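Cake by the slice, and plenty of it

Quyên Khúc has baked 341 wedding cakes from her kitchen in Kestness, and she can still tell you the filling of the first one. "Passion fruit curd," she says straight away. "It leaked. The bride loved it!"

I meet her at Pillis, the bakery she opened with her cousin Vy Hầu, at seven in the morning, when the whole place smells of warm butter. She is already icing. September is her busiest month and there are 9 weddings in the book, the largest with 1,178 portions to get out of the door (it's two families, both enormous, and she can't wait).

What I most want to ask about is the cake table, because more and more couples are dropping the single tall tower and having lots of different cakes instead. Quyên is all for it. "You get lemon for your gran, chocolate for the children, something with pandan for my lot. People go back three times. With a tower they have one polite slice and leave the icing."

Vy looks after the tastings, and she likes couples to come hungry. "Don't have lunch first," she says. "We give you ten cakes and you'll want to finish them." One pair, Xuân Thái and Uyên Huỳnh, couldn't agree on anything at theirs, so they took home a box and rang back that night with a list of seven. All seven were made. The coconut one went before the speeches had finished.

And the cutting? Does anyone still want the photograph with the knife? "Oh, everybody," says Quyên. "So we make one small cake just for that, two tiers, really pretty, and it sits in the middle with the rest round it."

Her advice for anyone planning a table of their own is to vary the heights, label everything that has nuts in it, and keep the buttercream out of the sun. She'd also put out more forks than you think you need.

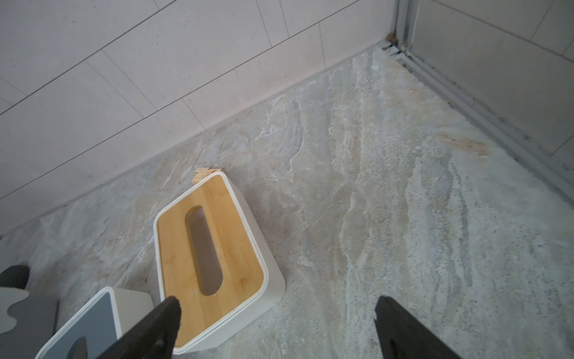
She feels strongly about boxes, too. Guests at a Pillis wedding can take a slice home, and Quyên folds the little cartons herself the evening before with the radio on. "I had cake for breakfast the day after my own wedding," she says. "Best slice of the lot."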